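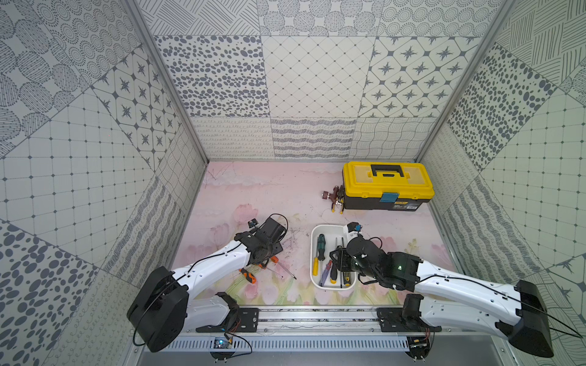

Two arms, a toolbox and a tray of screwdrivers at the Draser bench.

Rajitha Siriwardena has spent most of the spring teaching a pair of robot arms to put away screwdrivers, a skill she has so far failed to pass on to the rest of us. She drives both arms by remote control, one hand each, and every run gets saved for the Ustetti training set. The target is 400 good ones by May. She has thrown out over 700 bad ones, most of them her own sneezes.

The patterned walls stay up, so please stop asking if we're redecorating. The pink flowered table surface was put to a vote and won.

Anyone from Draser who wants a turn at the controls can sign up for a slot with Rajitha. New drivers do six practice runs that don't count, and then some that do. Go slowly, don't yank, and if you drop a screwdriver, pick it up with the arm. Reaching in to help spoils the run, and the robot will learn that a large hand arrives whenever things get difficult. Several people in this building already work that way.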